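COMMUNIQUÉ DE PRESSE
Bretov, le 19/2/18

La bourse aux vêtements d'enfants de Bretov s'installe à la halle Mirani

Après trois éditions un peu à l'étroit dans la salle paroissiale, la bourse aux vêtements d'enfants change d'adresse et prend ses aises ! L'association Grorameo accueillera les familles à la halle Mirani au mois de mai, avec deux fois plus de portants, un espace pour les poussettes et, grande nouveauté, un atelier de retouche ouvert toute la journée.

L'an dernier, 341 familles avaient poussé la porte et plus de 667 articles avaient trouvé preneur, du body de naissance au manteau taille 12 ans. « On a vu des parents repartir avec la garde-robe complète du printemps dans un seul cabas, et des enfants ravis d'avoir choisi eux-mêmes, raconte Yesenia Cuadros, présidente de Grorameo. Cette énergie-là, on avait très envie de lui donner de la place. »

Les dépôts se font sur rendez-vous. Chaque famille peut apporter jusqu'à 21 pièces, lavées, repassées si possible, fermetures et boutons en état. Les pantalons sont à présenter pliés, les ensembles attachés par une épingle de sûreté. 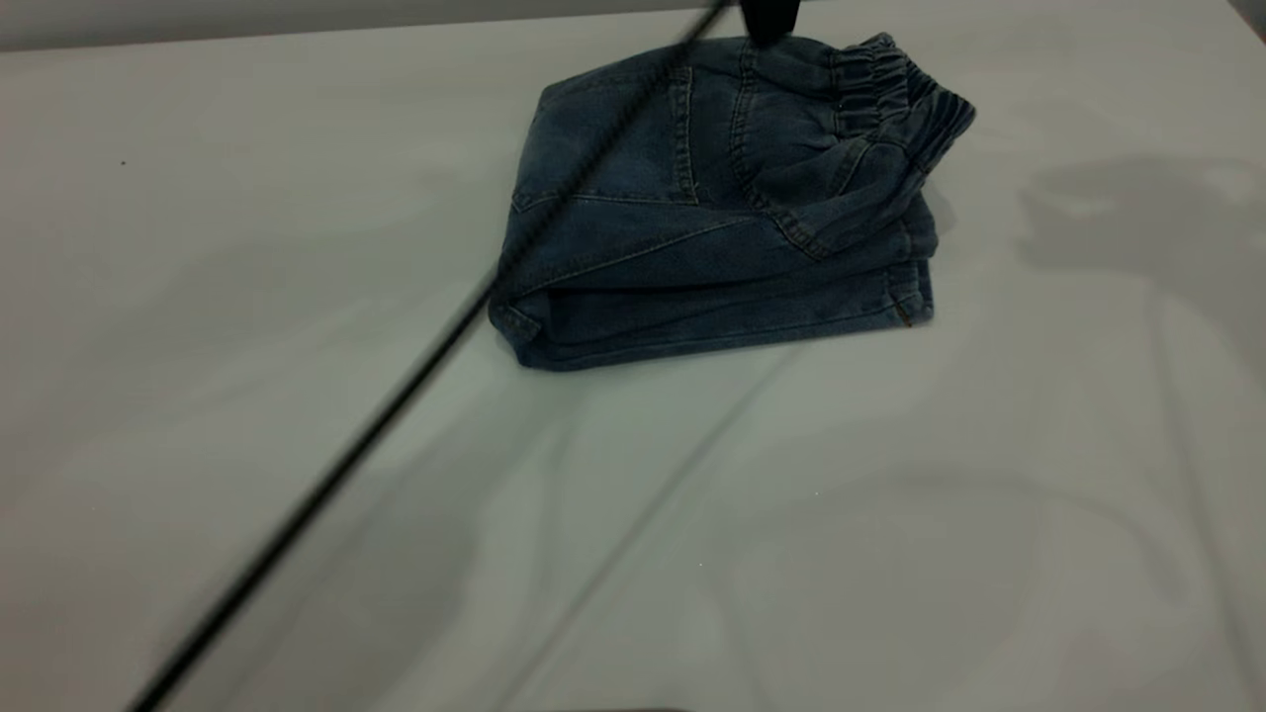 Jean à taille élastiquée, plié.

Côté atelier, Ruth Whitlock et Gayan Patwary, couturiers à Bretov, montreront comment reprendre un ourlet, changer un élastique ou poser une pièce au genou (le grand classique des cours de récréation). Les machines sont prêtées par la mercerie Esitz, qui offre aussi le fil et les chutes de tissu. Pas besoin de savoir coudre, on apprend très bien sur place, et les enfants sont les bienvenus dès 7 ans.

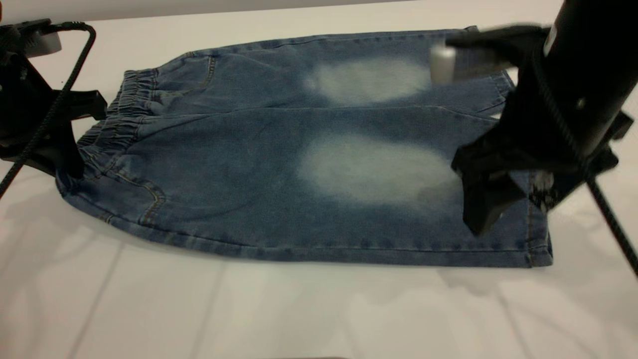
Jean enfant bleu clair, délavé aux genoux.

Le tarif reste inchangé : l'entrée est libre et l'association retient 10 % sur les ventes. La recette de 2017, soit 609 euros, a financé des sorties à la piscine pour les écoles de la commune. Celle de cette année ira à la future ludothèque, un projet que Kelly Pilkington, directrice de l'école maternelle, attend avec impatience : « Les enfants me demandent déjà quand on ouvre ! »

Les articles invendus pourront être repris en fin de journée ou laissés au vestiaire solidaire.

Inscriptions des déposants à l'accueil de la halle Mirani, aux heures d'ouverture.
Contact presse : Glenys Horrocks, association Grorameo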